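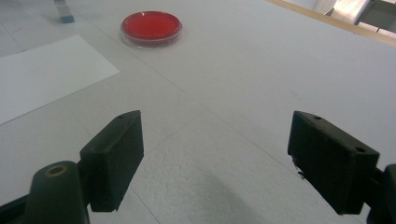 Sewing a simple tote bag is the project I hand to everybody who tells me they'd love to sew but they're scared of the machine. It has straight seams, a couple of corners, no zipper, and if it comes out a little crooked you can still carry library books in it. Before you so much as unfold your fabric, though, please clear yourself a good big flat surface, something broad and white with a bit of open space like the tabletop at the start of this page, so that dark threads and stray pins show up against it. I cut on the floor for years and my knees have never forgiven me!

What you'll need: one yard of sturdy cotton or light canvas, matching thread, pins, a ruler, chalk, sharp scissors and an iron. I used a canvas called Gellus from the Travetti line for my last one (the mustard color, which goes with nothing I own and makes me happy every time) but any firm fabric will do nicely.

Step 1. Wash, dry and press your fabric. I know, I know, you want to get going. But cotton shrinks, and you'd much prefer it did that now.

Step 2. Cut two pieces for the body, each 16 inches wide and 18 inches tall, and two strips for the handles, each 4 inches by 24. Draw your lines with chalk first and check them with the ruler before you pick up the scissors. If your fabric has a print with a right way up, make sure both body pieces are facing the same way. My friend Noelia Aguirre once made a beautiful bag where all the foxes on the back were standing on their heads, and she carried it to the market every Monday for a whole summer.

Step 3. Make the handles. Fold each strip in half lengthwise and press, then open it up, fold both long edges in to meet the crease, and fold it closed again. You'll have a neat strap 1 inch wide. Stitch down both long sides, close to the edge, and go slowly.

Step 4. Put the two body pieces together with the pretty sides facing in. Pin the sides and the bottom, then sew with a half-inch seam, going back and forth a few stitches where you start and where you stop. Zigzag the raw edges if your machine does that.

Step 5. Box the corners, if you'd like the bag to have a flat bottom. Pinch one corner so the side seam sits right on top of the bottom seam and makes a point. Measure 2 inches down from the tip, draw a line across, sew on the line and trim the extra. Then do the other corner.

Step 6. Fold the top edge down half an inch, press, then fold it down another inch and press again. Tuck the handle ends under that fold, 4 inches in from each side seam, and pin them. Check that the straps aren't twisted (check twice, I always have to). Sew all the way around the bottom of the fold, then flip the handles up and sew around again near the top edge.

Turn it right side out, poke the corners with something blunt and give it one last press. If you're adding an inside pocket, sew it on after Step 2, while everything is still flat.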